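Rungnapa Petchrat keeps the rejection letter in the same folder as her gas bill, on the grounds that both come from people who would like her to use less.

The letter runs to one page and declines, with regret, to renew the freshwater monitoring station at Kermani Reservoir. The station had been taking the temperature and chemistry of the water since Petchrat was a postdoc with better knees. What it lacked, the assessors felt, was "a clear pathway to end users".

"The end users are people who drink water," she says. "I did put that in. I think they wanted a logo."

She is a limnologist, a word she has stopped offering at parties. For 16 years she ran the Kermani program out of a university department that has changed its name twice in that time and its furniture once. We talked over two afternoons in February, the first by phone, while she waited for a plumber, and the second in the building where her old group still has a couple of rooms.

The Kermani record holds 2427 depth profiles. Each one is a string of readings from the surface to the mud, and each one meant somebody in a small boat being rained on or sunburnt, occasionally both. Taken singly they're about as gripping as a bus timetable. Laid end to end, they show the summer layer of warm water setting up earlier and hanging on later, and the bottom of the reservoir running short of oxygen for longer stretches.

"You don't see it in three years of data," Petchrat says. "Three years is what a grant gives you. So the funding period is almost perfectly designed to miss the thing you're funding."

She says this cheerfully. She says most things cheerfully, including her account of the partnership scheme that was supposed to rescue the station. Under the scheme, half the money would come from the public purse if the other half came from industry. Petchrat went looking for industry and found Nevari, a maker of water treatment additives, which was very interested in the reservoir and rather less interested in the bottom of it.

"They were perfectly nice. Good biscuits. They wanted to know about algae at the surface in January, because that's when councils ring up and buy things. I said we'd be delighted to do January. And could we also do the other eleven months? There was a silence."

The draft agreement came back with 502 tracked changes. She has the number because the software told her, and she has been telling people ever since. One of them replaced "publish" with "seek to publish following partner review". Another deleted winter.
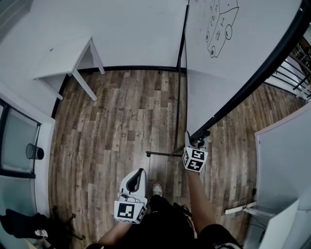

Petchrat didn't sign, and she is careful not to claim any medals for it. A colleague down the corridor took a similar deal with a consultancy called Sastik and got four years of decent wages for two technicians, who now have mortgages and opinions about tiles. "I'm not going to tell those two they should have starved for the nitrogen cycle," she says. She'd sooner argue about it standing up, and did, for most of our second afternoon, with one hand on the lower end of a whiteboard stand and a great many words about floors. The boards in there are long ones, grey and tan and dark brown, and she reckons any department that can find money for flooring can find it for a thermometer chain. I pointed out that these were probably separate budgets. "They're always separate budgets," she said. "That's what budgets are for."

Her complaint isn't with companies wanting answers, which she considers a reasonable thing to want. It's with what happens to the questions. A young researcher looks at which proposals get up, notices that they all mention markets, and writes the next one accordingly. No minister has to ring anyone. After a few rounds of this the field has drifted a fair way downstream and everyone in it believes they paddled there on purpose.

She tried it herself once. An early version of the renewal application was rebuilt around something called Edevo, which was to be a "decision-support platform" and was, on closer inspection, a spreadsheet with a colour scheme. It scored higher than anything else she'd submitted. It still missed out.

"That was the low point. I'd sold my soul and they'd handed it back."

So what does she want? Less than I'd expected. A small pot of money for long records, set aside from the competitive rounds and reviewed every decade. Data that goes up on a public site whether or not it flatters anybody. A rule that whoever pays for a study can't also choose its months.

She has put this to two inquiries. The first thanked her for her contribution. The second thanked her for her contribution and misspelled Petchrat.

Meanwhile the station's buoy is in a shed. The mooring is still out there, and a retired student of hers, now older than some of the professors, goes out when the weather's kind and takes a profile by hand with a borrowed probe. It isn't funded, and the gaps will make the statisticians wince.

"It's a dotted line," Petchrat says. "I can work with a dotted line." Then her phone rang, and it was the plumber again.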